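Kitchen Task Automation: Equipment Planning
Progress report to the Flekley Fund, second stage 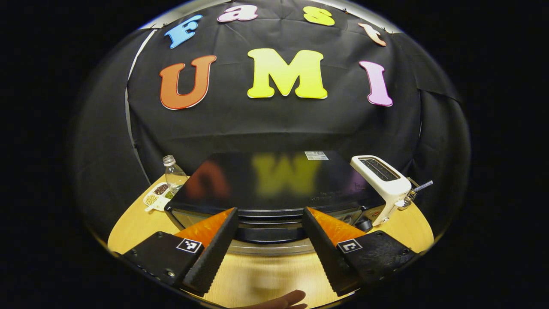

Prepared by the equipment planning lead, Hidayat Kitchen Trials
April 17, 2026

Where we are

The fund asked us to come back with a firm equipment list and a budget we would stand behind. We have the first and most of the second. The short version is that we recommend spending less on arms this year than the original application said, and more on hand-held grippers, spare finger pads and bench time. I know that is a duller answer than the one in the application.

Work at the bench is continuing with ordinary countertop things: a two-slot toaster, a larger black appliance with a knob on the front, a water bottle, a compartment tray of beans and grains. We chose a plain set on purpose. Every supplier who has pitched to us has shown a video of something harder, and none has been willing to leave the equipment with us for a week so we could try the easy things ourselves.

Quotes received

We asked for quotes from four suppliers and got usable ones from two, Stasano and Rencombe. The other two sent brochures.

Stasano quoted for a pair of arms with controllers, mounting hardware and a year of support. The price is inside the budget line, but it leaves out freight, the bench reinforcement their own installation guide calls for, and any training past the first day. Once those are added the line is overspent. We asked for a revised quote with everything in it and have had one reminder that the current price expires soon.

Rencombe quoted for one arm, with a second as an option at the same price until July. Their paperwork is clearer and they answered our questions about replacement parts in writing. Their delivery estimate was nine weeks when we first asked and is now described as "subject to confirmation". I would plan on it being longer.

Neither firm would commit to a figure for how often the soft finger pads need replacing. Both called them consumables, and both left them out of the running costs. We think this is the biggest hole in either quote. Please treat any yearly cost you see from a supplier as a starting point until pads are in it.

Hand-held grippers

The application asked for two. We now want six, with enough orange pads and printed markers to keep all of them in use. They are cheap beside an arm, they can be repaired at the bench with a screwdriver, and they let several people work through the kitchen tasks without waiting on an installation date that keeps moving.

I have set aside around $400 for pads, screws and marker reprints through to the next report. That is a guess and I would sooner label it as one. We will log every replacement from now on so the next figure has something under it.

What I am not convinced of

The case for two arms rests on the claim that kitchen tasks need two hands. Some do. Plenty of the ones on our list don't, and we haven't sorted the list properly yet. Until that is done I can't tell you the second arm would earn its bench space, let alone its price.

I am also wary of the labour savings in the application. They assumed setup time would fall off quickly after the first month. We had no basis for that then and have none now. I have taken the savings out of the budget entirely. If they turn up we will report them.

Toasters and bottles are a small part of what a working kitchen handles, too. Going well at this bench would tell us very little about a dish pit or a cold room, and I'd ask that the fund's own summary not suggest otherwise.

Decisions we need from the fund

Approval to move part of the arms line across to hand-held grippers and consumables, with the total unchanged.

Agreement that we buy one arm at most in this stage, and hold the rest of the line until the task list has been sorted.

Permission to let the Stasano price lapse if the full quote doesn't arrive. Prices that expire tend to come back.

The revised budget sheet is attached separately, along with both quotes and our notes on what each one omits. Freight is still blank on the Stasano page and will be filled in when they send it.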